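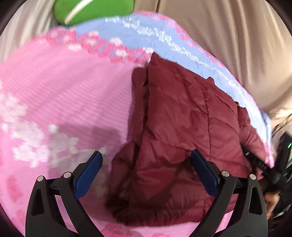 Praltum opens second stage of household chores study in Mellildale

MELLILDALE, February – Praltum, a company working on robots for ordinary homes, today announced the second stage of its Mellildale study. The study asks a simple question: which household chores can a machine do today, from start to finish, without a person coming to help? The company will publish the full results, including the failed attempts.

In the first stage, the team recorded 254 sessions in which people did small jobs with a hand-held gripper. The jobs included picking up clothes, moving blankets, clearing a bed and putting bedding in order. The recordings were then used to train Flosteler, the company's two-armed home robot, which was tested on the same kind of work.

The results are mixed, and Praltum wishes to be clear about it. Flosteler could pick up a single garment from a flat surface in most of its attempts. Folding a towel was slower but often acceptable. When clothes and bedding were lying on top of each other, the robot had much more difficulty. It sometimes took two layers when only one was wanted, and it did not always notice the mistake.

"People ask me every week if the robot can do the laundry yet, and my answer is no," said Chia-hao Cheng, head of research at Praltum. "It can do some parts of the laundry. A quilted jacket is a good example of the difficulty. It has no fixed shape, and after you lift it, it is already a different shape from the one you planned for. A child of seven understands this without any explanation. Our machine is still learning it."

The second stage will run for 6 months and will add 3000 new recordings, made in homes of different sizes and at different levels of tidiness. Participants are asked not to clean up before a session. Soft and layered items will be the main subject, with jackets, knitted blankets and printed sheets given priority over hard objects such as cups and boxes, which the robot already handles with fewer errors.

Praltum will also work for the first time with Dunne, a local laundry and alterations business, to compare chores at home with similar tasks at a shop counter. Staff will record sorting and hanging during quiet hours, and the robot will later try these tasks in a separate room, away from customers.

"I was doubtful at the start and I am still a little doubtful," said Muireann Moynihan, manager at Dunne. "My staff can sort a full bag while they are talking with a customer. If a machine could only hang the coats at the end of the day – and hang them with the right side out – I would be glad to have it."

Praltum has no date for a product and is not taking orders. Households in Mellildale that would like to take part in the second stage can ask for an information sheet at the Dunne counter or write to the Praltum study office.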